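How do scientists keep their samples in order?
By the Finum Young Readers desk
March

When a doctor takes a little blood, or a river ranger scoops up some water, the sample goes off to a laboratory. A busy lab may be sent 954 samples in one day. Many of them look exactly alike, so how does anyone tell them apart?

The answer is a label. Each tube gets its own number, and the same number is written on a form or typed into a computer. The form says where the sample came from and what needs to be tested. If a tube arrives with no label, the lab will usually ask for a new sample. 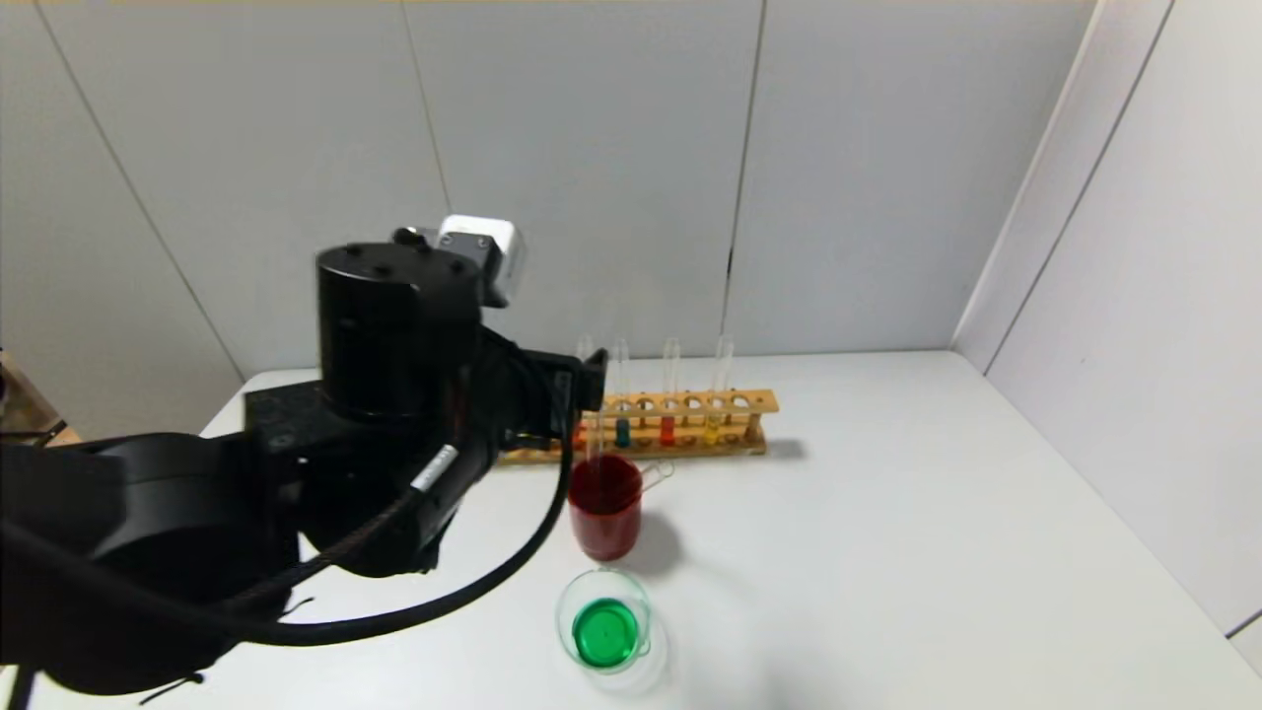
A test tube rack on a white tabletop.

Tubes have round bottoms, so most of them can't stand up by themselves. A rack holds them upright and keeps them in the right order. Some racks have letters along one side and numbers along the other, like the squares on a map. A scientist can write down "B4" and find that tube again later.

At the Hundmont water lab, samples from the River Moya are kept in a fridge at night. Cold slows down the tiny living things in the water. If they kept growing, the test would give the wrong answer.

Words to know
Sample: a small amount of something, used to find out about the rest.
Laboratory: a place where tests are done.

Comments
rirkari_reader: We labelled 26 jars of pond water at school and mine was number 9.
Class 4, Hundmont: What happens to the water after the test?
mossyboots: My mum works in a lab and she uses bar codes.

More to read
Why is the sea salty?
How a thermometer works
What lives in a puddle?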